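# Parallel-jaw gripper comparison (bench method)

A **parallel-jaw gripper comparison** is what you do when you've got more than one two-finger gripper, one arm, and an argument going about which should stay bolted on. I've written this entry for the wiki because I've run more of them than anyone else here, and because the old page was mostly Periklis Panagiotou's shopping notes (sorry, Periklis). It covers the method as we do it at Codow, with the Zokham and Kyriakidis grippers as the running cases.

## Background

Two-finger grippers look interchangeable in a catalogue and they really aren't. Stroke, fingertip shape, closing force and how the controller reports position all vary, and the last of those causes most of the swearing. The Zokham opens to 55 mm and talks to the arm over its own little controller box. The Kyriakidis is wider, heavier at 960 grams with its bracket, and takes commands straight through the tool flange, so there's one less cable to snag — a bigger deal than it sounds once the wrist starts rolling.

The method came out of a shootout that Svend Nørgaard ran one December with a bag of hardware-store odds and ends. His results were fun to read and impossible to repeat! Evangelia Tzavaras rewrote the procedure with fixed objects, fixed start poses and a proper log, and that's the version everybody means now when they say "the bench method."

## Procedure

Each gripper gets 300 attempts, split over several sessions so that one bad calibration doesn't sink the lot. Between attempts the arm goes back to a hover pose, the object gets nudged to a new spot, and the wrist camera grabs a still before anything moves. Fingers start nearly closed, which I know seems backwards, but it means the opening stroke is part of the timed cycle and a slow gripper can't hide it.

The standard object is a small wooden cube. I like it because the faces are flat and the corners are a bit rounded, so a sloppy approach gets punished without wrecking anything. We also keep the table plain and grey, as the colour difference makes life much easier for the detector.

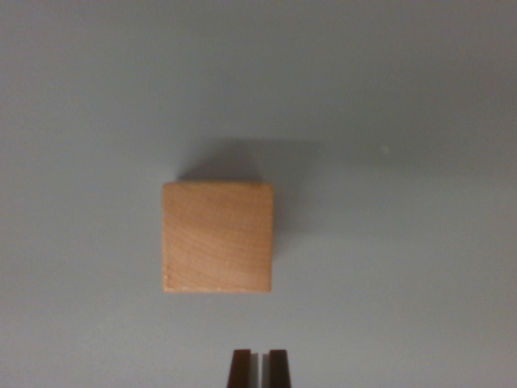

Lighting deserves more care than it usually gets. A lamp off to one side throws a soft shadow, and our older detector was fond of deciding the shadow was part of the block, which pushed the grasp centre out and made a perfectly good gripper look clumsy. Glykeria Xenos caught this one after I'd spent an afternoon blaming the Zokham fingertips. If your misses all lean the same way, check the lamp before you touch the offsets.

## Cameras

The wrist camera is small, a little soft and a little grainy, and I'd still take it over the overhead one. You get the fingertips and the object in the same view, so when the alignment is out you can see which way it's out. The overhead camera has the nicer picture but the arm blocks it at exactly the moment you care about. Lakshmi Reddy disagrees with me on this and runs both, with the Breltness recorder keeping the two streams in step. Her logs are tidier than mine, I'll give her that.

## Results so far

The Kyriakidis centres the cube better when the approach is off to one side, thanks to the longer stroke. The Zokham is quicker, with a close time of 185 milliseconds on our controller settings, and its narrow tips are lovely in tight spots. Neither one won outright. I'd put the Zokham on for sorting and the Kyriakidis on for anything where the object might be rotated.

## Known problems

- Position feedback from the Zokham box drifts after a restart, so home it twice.
- Dark fingertips can vanish against dark objects in the wrist view. Tape helps, but it changes the grip, so log it.
- Specks on the table sometimes come up as detections. Wipe it down between sessions.
- The soft-pad fingertips haven't been tested on either gripper. Svend has the pads.

*Last revised 26th October, mostly the camera section.*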